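Guides > Household > Small stuff > Clearing a junk drawer

Clearing a junk drawer in 20 minutes

2 min read

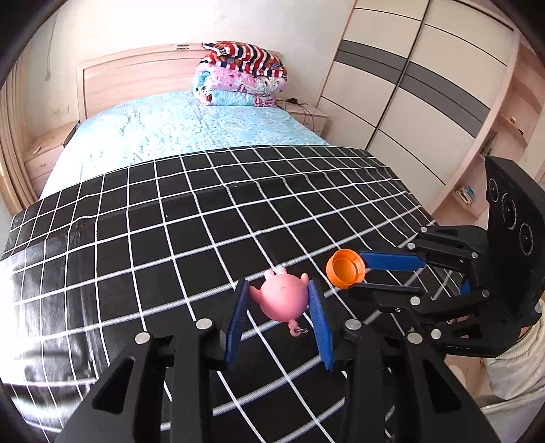 Page last changed: March 24, 2024

Quick one. Set a timer, 20 minutes, no longer. You want a clear bench, a bin and 3 containers.

Tip the lot out. All of it, don't pick through it in the drawer. Wipe the drawer while its empty.

Sort fast:
Keep – tape, scissors, the good pens. Test pens on scrap, two seconds each.
Move – batteries, screws, anything that lives in the shed.
Go – dead pens, stray caps, manuals for things you got rid of years ago.

Keyrings and little toys are the slow bit. Kids' ones go back to the kids. Odd keys – try them in every lock once, label the ones that work. The rest go in an envelope marked September. Not used by then, out.

Flat batteries don't go in the kerbside bin. In Stakville theres a drop-off tub at the Jiltulden centre, front counter.

Dividers: cut-down cereal boxes are fine. If buying, measure the drawer first, inside not outside. Ours is 600 mm wide and the Nullero trays fit with a gap at the back, handy for rulers. Coloured ones go grubby slower than white.

Put back the stuff you grab most at the front. Heavy things low, nothing stacked more than two deep.

Do it again when the drawer starts to jam.

Zacharias Home Notes | Contact | © 2024 | Back to top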